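The Jimley kids' bowl is the one I keep reordering. It's plastic, bright lime green, shiny on the inside, with a little orange-and-yellow cartoon guy printed on the inner wall. Mine gets cereal, grapes, buttons – whatever's going.
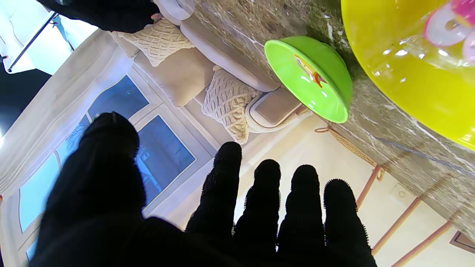

Lime green Jimley bowl on the marble counter

I sell them singly, item 626, and I pack every order myself. Go easy on the printed part with scrubby sponges, please! Next batch comes in December.

Comments

Gisela Wendt: Does it come in blue too?

Chutima Saengthong: Got mine, love the green. Off topic, but where are the cable-knit cushions from??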